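Unit 4. Estimating a household move

Volume comes first. Walk each room, list every item that will travel, and assign it a cubic footage from the Trondby table. Boxes are entered by size. Items the client has not decided on are listed separately — they do not go into the total.

Weight is derived from volume. In the Grillimden case the survey gave 200 cubic feet for the bedrooms alone.
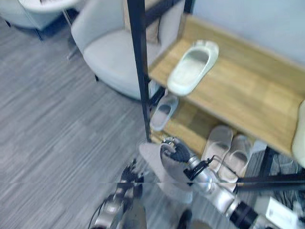 Page 11

Open racks and shelving are measured assembled unless the client agrees in writing to have them taken apart. Chairs are entered one by one.

Exercise: redo the Jumard survey with a limit of 1,000 cubic feet. State which items go in a second load and who carries the risk during storage. Hand in to Safta Neagu.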